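1 November 2021 – open day, notes before I forget it all

Back from the Sestero open day with Arif Marikar. We got a good long stretch at the snack bar sorting table, much longer than I expected, and they let visitors ask anything. Writing this up for whoever goes next. 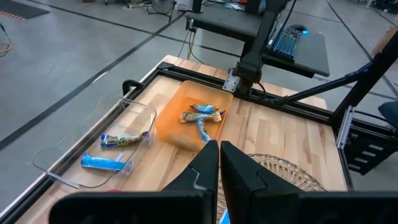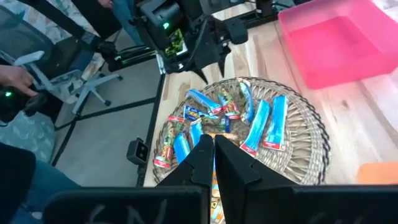 Wrist views, both from the sorting table

What I really wanted to see was how they deal with shiny wrappers, which is where our own Trerix setup falls over every week. Their answer is plain old practice – 473 recorded runs so far, all on ordinary bars, and the operator told us some 20 of those got thrown out for bad grasps. I love that they keep the containers so different from each other. The clear bin mostly shows up as reflections and bright edges, and the woven one has that busy rim, so the model can't lean on one kind of background. The heap of bars in the wicker is a proper mess too, light blue, green and dark blue all mixed, and Arif was already talking about trying a pile like it on our bench (yes please!).

Grip force: they run the Barua fingers at 8 N for bars and go lower for anything crumbly. We've been well above that. Must check our config, I think it's still the value from the bottle tests.

Had a turn on the handheld controller myself. Lighter than ours and much less lag, and I was picking up bars on my second go – so much fun. Arif was better at it, naturally.

Asked about Clutora for labeling. They like it, but export is slow once you get past 305 episodes in one project, so they split them up.

To do in November: order a clear bin, lower the grip force, ask Sestero for their wrist mount drawing. Arif has the contact card.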